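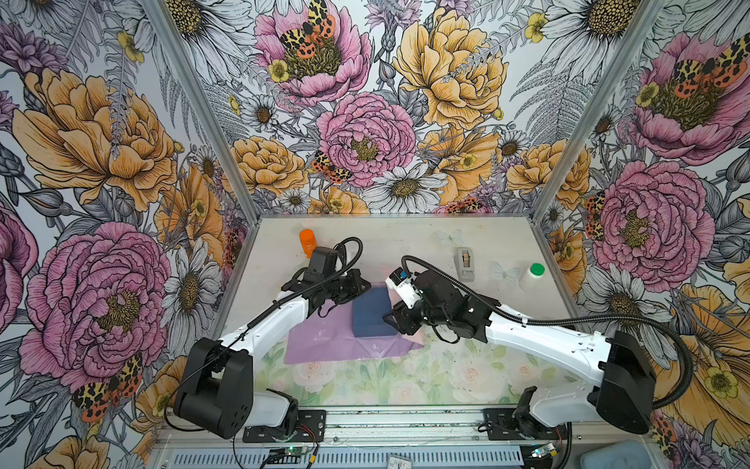
*Two robot arms at the table, dark blue block on lavender cloth, botanical wallpaper behind.*

# Maruveck House – Heating and Hot Water Working Group

Minutes of the November meeting, held in the ground floor meeting room, Thursday

**Present:** Chair; building manager; minute taker; leaseholder representatives for the north and south wings; representative of Clultska (controls and maintenance); design engineer.

**Apologies:** Leaseholder representative for Pilkington Court; Rornar (pump supplier), who sent a written note.

## 1. Minutes of the previous meeting

Agreed as a correct record, with one change. Under item 5, "return valve" should read "non-return valve". The building manager will reissue the corrected copy with these minutes.

## 2. Matters arising

Plant room door closer: replaced. Item closed.

Water sample from the south wing circuit: laboratory report received and circulated. Inhibitor level is low and iron is raised. The design engineer noted that the two findings are consistent with regular topping up of the system and asked that make-up water be metered. See item 4.

Access to the roof void: still outstanding. Keys are held for the east hatch only. The building manager is to have the west hatch lock changed.

## 3. Flow temperature and hot water storage

The Clultska representative reported that the boiler flow setpoint had been left at its winter value since commissioning. Weather compensation is fitted but disabled at the controller. The outdoor sensor is on the south elevation, in direct sun for part of the day, and reads high in the afternoon.

The design engineer recommended moving the sensor to the north elevation before compensation is switched on. Enabling it with the sensor in its present position would lower the flow temperature on bright, cold days and bring complaints from the upper floors. Agreed.

Hot water is to be stored at 60 °C as now. The south wing representative asked whether this could be lowered overnight to save gas. The design engineer advised against it on hygiene grounds, and pointed out that the cylinder's standing loss is small compared with the loss from the secondary circulation pipework, much of which is unlagged in the basement corridor. The group agreed to leave the storage temperature alone and to obtain a price for lagging.

The question of a second thermal store was raised again. The existing vessel holds 1000 litres. The log shows that it is not fully drawn down at the morning peak, and the slow recovery reported by the north wing is more likely to be a circulation fault. No case for a second vessel at present. To be looked at again once the circuits have been balanced.

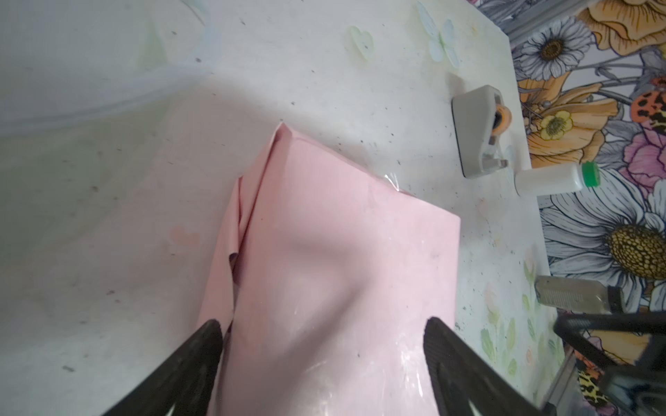
The north wing representative asked for it to be recorded that residents on the top landing have been running taps for several minutes before hot water arrives, and that this has been reported to the managing agent more than once. Recorded. The building manager will check whether the return leg on that riser is open. The drawing shows an isolating valve behind the landing panel, with no note of its position.

## 4. Pressure loss in the south wing circuit

System pressure has been falling between visits and is being restored by hand from the filling loop. The Clultska representative had isolated each riser in turn and found that pressure held on all except riser 4. No damp has been reported in any of the flats it serves. The likely places are the buried section below the entrance hall and the joint above the bin store ceiling.

Discussion of method. Thermal imaging was considered first, since it needs no opening up, but the hall floor is thick screed and the results may be poor. Tracer gas would be more certain and would require the riser to be drained. The group preferred to lift the bin store ceiling panels before paying for either. If nothing is found, tracer gas is to be priced.

A meter is to be fitted to the make-up line in the meantime. The filling loop is to be disconnected when not in use – it was found connected with both valves cracked open at the last visit.

Inhibitor is not to be added until the leak has been dealt with.

## 5. Circulating pumps

Rornar's note was read out. The duty pump on the north circuit has a worn bearing and should be replaced. The standby pump is serviceable, but its seal has dried from lack of use. Delivery of a new pump would be around six weeks from order.

The design engineer asked that the replacement be sized from measured flow, as the present pump is running at its highest speed setting against partly closed valves. A like-for-like order would carry the same fault forward. The Chair asked whether this would delay the work. The Clultska representative thought the measurements could be taken during the sensor visit at no extra charge, and will confirm this in writing.

Agreed to run on the standby pump with the seal renewed until the new unit is in. Automatic weekly changeover is to be set up at the controller afterwards.

## 6. Balancing

Deferred until items 4 and 5 are complete. Leaseholders will need to give access to every radiator, including those behind fitted furniture. The building manager will draft the notice and send it to Pilkington Court as well, which shares the return main.

## 7. Actions

| Action | By |
|---|---|
| Reissue corrected minutes | Building manager |
| Change west hatch lock | Building manager |
| Move outdoor sensor to north elevation | Clultska |
| Price lagging, basement corridor | Clultska |
| Check return leg, north wing riser | Building manager |
| Lift bin store ceiling panels | Clultska |
| Fit make-up water meter | Clultska |
| Measure north circuit flow | Clultska |
| Size replacement pump | Design engineer |
| Draft access notice | Building manager |

## 8. Any other business

The south wing representative asked for the boiler log to be kept in the plant room as well as electronically. Agreed.

Next meeting to be arranged once the ceiling panels have been lifted.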